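4. Setting up the resident entry panel

Applies to Evwood and Wundville apartment buildings fitted with the Stestar door panel. Complete section 3 (mains supply) first.

4.1 Before you start

You will need the building code, the flat list and the master fob. The panel holds up to 800 fobs and keeps the last 4000 door events. Older events are overwritten.

4.2 Adding a flat

1. Hold the master fob against the reader until the light turns amber.
2. Press MENU, then 2.
3. Enter the flat number and press OK.
4. Present each resident's fob in turn. The panel beeps once per fob.
5. Press END. The light returns to green.

Note: If no key is pressed for 70 seconds, the panel leaves the menu and unsaved entries are lost.

4.3 Removing a lost fob

1. Open the menu as in 4.2.
2. Press 5 and enter the flat number.
3. Scroll to the fob and press DELETE.
4. Ask the resident to test the remaining fobs at the main door and the bin store.

CAUTION: Do not delete the master fob. A replacement has to be ordered from Stestar in writing.

4.4 Linking to the office server

1. Switch off the panel at the isolator.
2. Connect the network cable to port B.
3. Restore power and wait for the green light.
4. Enter the server address under MENU, 7.
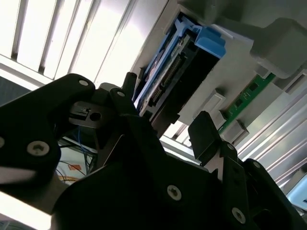 Fig. 4. Grey server chassis, with black gripper.

Note: Door events are copied to the server each night. Fob changes are copied at once.

4.5 Records

Enter all changes in the building log. Last revised June 29, 2018, D. Sakalauskas.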